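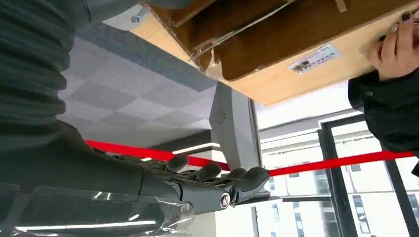 Figure 4. Robotic hand with jointed fingers, just below a red strap.

4.2 Fill-in weeks and what viewers did with them

We now turn to the fill-in weeks. The Geddes Hour had no permanent host for most of the spring run, and Wekon carried every episode live in Jidville and on demand the morning after. For our purposes that is 11 episodes with a guest in the chair, all of them between the old host's last show and the announcement of Melati Raju as the new one. A short window. Messy too, as two of the guests came back for a second night and one pre-taped segment aired twice.

Viewing data first. The Plonico panel gave us 701 households with usable logs for the whole window. Usable means the box was on, the profile was known and no gap in the record was longer than a day. We did not weight for age. We tried it, the direction of the result stayed the same and the groups got too small to say much about, so the unweighted version is what we report.

The pattern is simple enough. Opening monologues held their audience no matter who was doing them. The desk interview did not. Households that had watched the old host most nights tended to leave at the first ad break, and more of them left when the guest was a stand-up with no earlier link to the show. When the guest was one of the show's own correspondents the drop was smaller. Same slot, same writers, same band. We read this as familiarity with the person, though a correspondent also knows how the desk pieces are paced and we can't pull those two apart with this data.

Light viewers behaved differently. They came for a name and stayed for the name's part of the show - then gone. No real sign that they returned the following night, correspondent or otherwise.

Comments next. We collected about 3,000 public comments from the show's page over the same window and coded a random sample of 257. Two coders, working separately, with disagreements talked through afterward. Codes were: mentions the old host, mentions the guest, mentions a rumor about the successor, and other. A comment could carry more than one. The rumor code turned out to be the hard one. Jokes about who should get the job look a lot like claims about who is getting it, and the first round of coding treated them as the same. Second round split them. Figures in the appendix are from the second round.

Mentions of the old host fell off quickly. We expected them to hang on until the announcement and they did not. By the middle of the window most comments were on the guest of the night, and a good share of the rest were succession talk. Tone toward guests was mild. Harsh comments were there but they were mostly about the format (too many clips, the interview too long) and would of applied to anyone.

Raju's case needs its own paragraph. She hosted once in February, well before the announcement, and was treated by commenters as a filler choice. Hardly any rumor comment named her. The name that did come up, again and again, was Zaid Chamoun, who had been on the show longer and had hosted twice. So the pick came as a suprise to the audience we studied, or at least to the part of it that writes comments. After the announcement, people went back and watched her February episode on demand. We see the bump in the Wekon logs, but it falls outside our window and is not in the model.

Does a surprise pick cost a show viewers? Can't say from this. What we can say is that the households most likely to leave during fill-in weeks were not the ones following the succession. Of the households we could match to a commenter - few, and with consent - those who posted guesses kept watching all the way through, including nights they complained about. Guessing seems to go with staying. Which one drives the other is open, see 4.3.

Some limits specific to this section. Jidville is one market and a loyal one. The show had little competition in its slot during the window, apart from two nights of playoff basketball, which we dropped from the retention figures but kept in the comment sample. Guests were not assigned at random; the producers put better known people on weeknights they thought were weak. On-demand viewing was logged per episode and not per segment, so everything above about the desk interview comes from live viewing only. A rerun of the retention figures with the repeated segment taken out is in the appendix, Table A3. Small changes, none in sign.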